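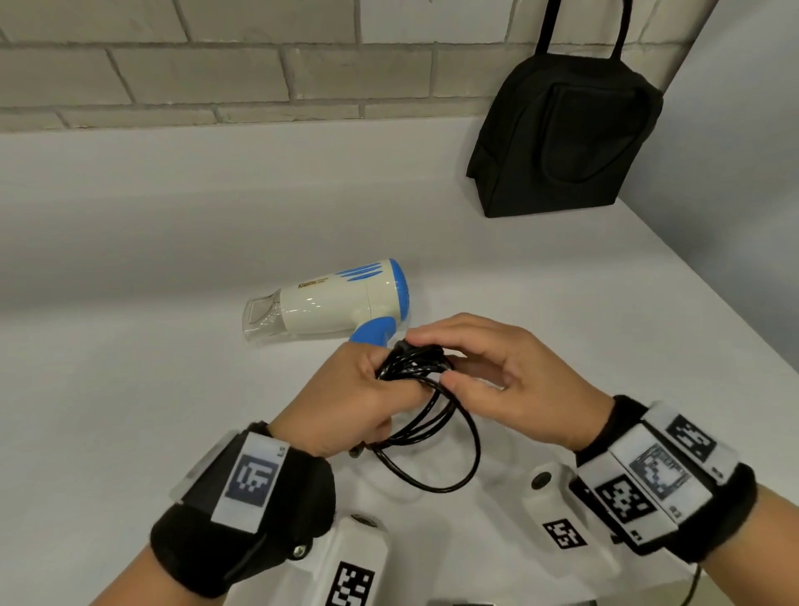 How do you pack a hair dryer so the cord doesn't get wrecked? I'm on my third one in a few years and each time it was the cord that went, right where it comes out of the handle. I always wound it tight around the handle and shoved the lot in my bag. A friend told me to leave the cord off the dryer and gather it into loose loops, a bit like these, with the dryer lying on its side on the table. Does that help? I take mine to the pool and to work, so it gets packed nearly every day. The new one cost me 63 dollars and I'd like it to last.

Posted by Renu Pathak, May 8, 2022

Nishad

Yes, your friend is right. Winding it around the handle bends the cord hard in the same spot every time. Unplug it, let it cool, then make loops as wide as your hand and leave a bit of slack near the handle. Don't pull the last loop tight. I keep the plug end for last and hold it between my fingertips while I sort out any twists.

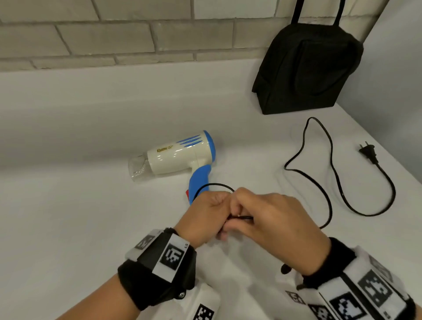 What to tie it with

A strip of hook and loop tape is good. A hair elastic is fine too if it isn't too tight. Don't use the wire twist tie that comes in the box, the one on mine cut into the rubber. My Tiro is 2000 watts with quite a thick cord, so I need a longer strip than you might.

Tiro or any other brand, check the cord for cracks every so often. If you see one, stop using the dryer.
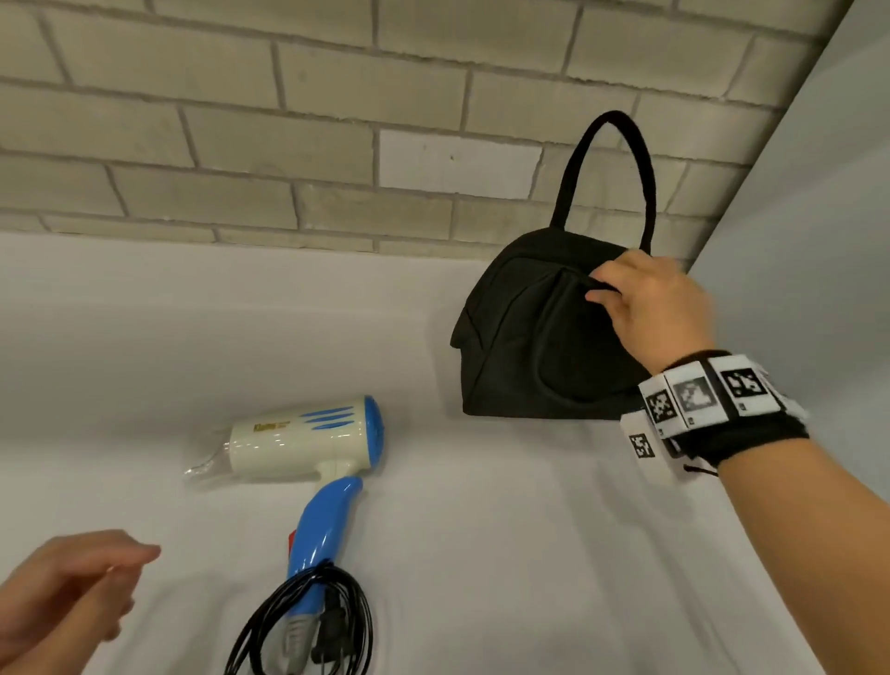
Choosing a bag

Go for something with a flat base that will stand up while you load it. Black fabric with a strap loop on top, like that one, is easy to find. Put the dryer in first and the cord beside it. If your nozzle comes off, pack it separately in a sock.

Indale

I just chuck mine in a drawer. Never had a problem.

Candeck

I travel for work and have done it the loose loop way since last August, 7 trips so far with no trouble. I use a boxy handbag with a zipper. Hold the fabric firm near the zipper with one hand and pull with the other, especially around the corners.
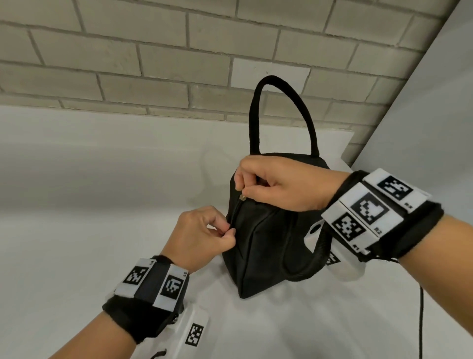
Make sure the cord is tucked well down first. I caught mine in the teeth once and it took ages to work free. Also let the dryer cool for a good ten minutes if the bag is lined with anything thin. Hope the new one lasts.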